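Okay, I promised a few of you I'd write up the corn chowder thing, so get comfortable, because I can't tell a short story and I've stopped trying. This is going to be a thread about cooking for a crowd when you've only ever cooked for two.

18 replies · 41 reposts

Every fall our street in Hebden has a supper in the old feed store. Everybody signs up for one dish, and this year I put my name next to "soup, hot, enough for all." I was feeling very generous that day (I'd had a good lunch).

Corn and something dark to cook it in, my whole personality lately: 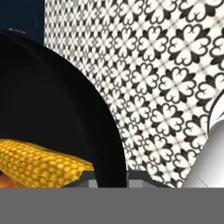
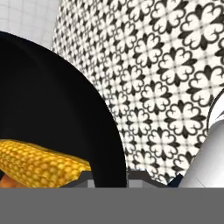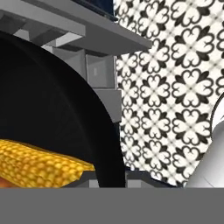 So. The sign-up sheet came back and it said 130 people. I had been picturing maybe a third of that! I sat down at the kitchen table and multiplied my usual chowder recipe over and over on the back of an envelope, and the number of onions alone made me want to go lie down.

6 replies · 12 reposts

The first thing I learned, and I'm putting it early in case you wander off, is that you can't just multiply everything. Corn, potatoes, onions, stock: yes, multiply away. Salt, no. Pepper, no. Cayenne, oh my goodness, no. I start with half of what the math tells me and then stand there with a spoon for a long while, tasting and walking away and coming back.

Thyme is the same. My test batch had the full multiplied amount in it and it tasted like a candle shop. My husband ate two bowls out of pure kindness and then asked, very gently, if there was any toast.

9 replies · 7 reposts

Now, the corn. I get mine from the Fandby farm stand, out past the water tower, where you leave your money in a coffee can and take what you want. I went early on a Saturday and filled the whole back of the car. The car still smells like a field and I don't mind one bit.

People ask if it has to be fresh. No! Frozen is very good in chowder and I use it all January long. But if you have fresh, you have cobs, and if you have cobs you can make the stock, and the stock is where all the flavor comes from. Cut the kernels off, then drag the back of the knife down the cob to get the milky part. Simmer the bare cobs in water with an onion and a bay leaf for an hour. Strain it. The kitchen will smell wonderful and you'll feel like your own grandmother.

22 replies · 63 reposts

A tip for cutting kernels, which I got from a lady in line at the hardware store: lay the cob down flat on the board and cut along one side, then roll it onto the flat part and do the next side. I spent thirty years standing them on end and chasing kernels under the stove. Thirty years! I did find some interesting things under there, though, including a birthday candle and one of those little keys that opens nothing.

14 replies · 38 reposts

Potatoes. Use the waxy kind if you want pieces that stay pieces, and the floury kind if you want the soup to thicken itself. I do a mix. Peel them the night before and keep them in cold water in the fridge, or, if your fridge is full of corn like mine was, in a cooler with ice on the back porch with a brick on the lid (raccoons).

Then we come to the question of pots. I own one big pot. It's big for me. It is not big for 130 people. I asked up and down the street and ended up with a whole family of borrowed ones, and I put a piece of masking tape on the bottom of each with the house number on it so they'd all get home again. Please do this. I still have a lid from the spring and no idea whose it is, and I'm too embarrassed at this point to ask.

11 replies · 19 reposts

I'd much sooner have several medium pots than one giant one, even if somebody offers you the giant one. You can lift a medium pot. You can get it down the porch steps. And if you scorch the bottom of one (I did, a little, I was on the phone with my sister) then you've only lost that one, and the others carry on without it.

If you do scorch it, don't stir! Turn off the heat, ladle the top part into a clean pot and leave the bottom alone. Taste it before you decide anything. Mine was fine down to the last few inches, and those went in the compost with my apologies.

8 replies · 24 reposts

Cooling and reheating, because a couple of you asked and it matters when you're feeding other people's children. I don't leave a big pot on the stove overnight to cool down by itself. I ladle it into shallow pans, get those cold fast, and then into the fridge. The day of, it all goes back on the stove until it's properly bubbling, and I add the milk and cream only at the end, over low heat. If you add the dairy the day before, it can go grainy on you, and then you have a great deal of grainy soup and a room full of polite neighbors.

5 replies · 16 reposts

Some of you wanted to know about the no-dairy pot. Yes, make one! I used the cob stock, extra potato mashed right into it, and a good glug of olive oil, and it was the first pot scraped clean. I wrote NO MILK on a card in big letters, taped it to the handle, and gave it its own ladle. I tied a blue ribbon on that ladle so it wouldn't go visiting.

Keep the bacon on the side too, in a bowl with a spoon. People who want bacon will find the bacon.

7 replies · 29 reposts

The supper itself was lovely. It rained the whole time and the feed store has a tin roof, so we all had to shout, and the little kids thought shouting at dinner was the best thing that had ever happened. There was a pear cake I'm still thinking about. Somebody brought a tray of pickled beans, and I went back to it more often than I'd like to admit.

We ran out of bread before we ran out of soup, so next year somebody please sign up for bread twice. I came home with one quart of chowder and ate it for breakfast standing up in my raincoat.

16 replies · 33 reposts

A few odds and ends before I let you go. Bring more ladles than you think. Bring an extension cord even if you're sure there's an outlet. Bowls with a bit of a rim are easier for older hands to carry than paper cups, and a folded dish towel under each pot will save you a table. And wear the shoes you'd wear to garden. I wore my nice ones and my feet have filed a complaint.

I'll type up the full recipe with the amounts for a family of four and for a crowd, once I can read my own envelope. There's an onion ring stain right over the part about the stock, so give me until the weekend. If you've got a good cornbread that holds up in a pan for a few hours, please put it in the replies, I'm already looking for next year's.

423 likes · 2 quotes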